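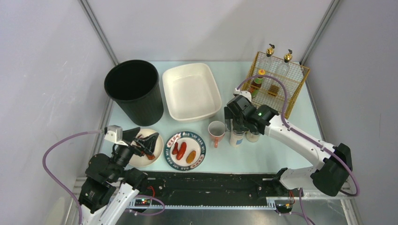
2 min read

Jan 28, 2024

Workshop notes, sound side. Dub documentary, reel transfers.

Started on the Lenska tapes. Five reels in the box, labels mostly gone. Reel 1 is the Clundumbridge hall show, horn section way up front, bass drops out in the second verse and comes back on the left only. Leaving it. Fixing it would mean pulling from the board mix and the board mix has no crowd.

Reel 2 sticky. Stopped after 30 seconds, shedding on the heads. Cleaned, put it aside for baking. Do NOT play it again till that's done.

Reel 3 good. Long rehearsal, two takes of the slow tune and then a lot of talking in the van or somewhere with an engine running. The talking is better than the takes. Want it under the opening of part one, before any music. Need to ask Haltora if the rights cover speech or only the songs, their letter says "recordings" and that could be either.

Levels: peaks too hot on first pass, backed off and ran it again. Second file is the keeper, the one ending _b. Delete the other one when somebody has checked I'm right.

Hum at 60 and a bit above. Moved the deck's power to the other strip, hum went down but not gone. Try a differnt cable Monday.

Asfaw session: 31 minutes of organ, no count-in, no slate. Tempo wanders so it wont cut to the train footage as is. Maybe cut the train footage to it instead.

To do
- bake reel 2
- reels 4 and 5, not opened yet
- splice tape, nearly out
- subtitles for the van talk, first rough
- postcards for the April screening, printer wants an order of 200 minimum, seems like alot for that room

Drive B is full. Transfers are going to C for now, folder lenska_raw.

3 comments | 5 shares

Contact | © 2024 | Back to top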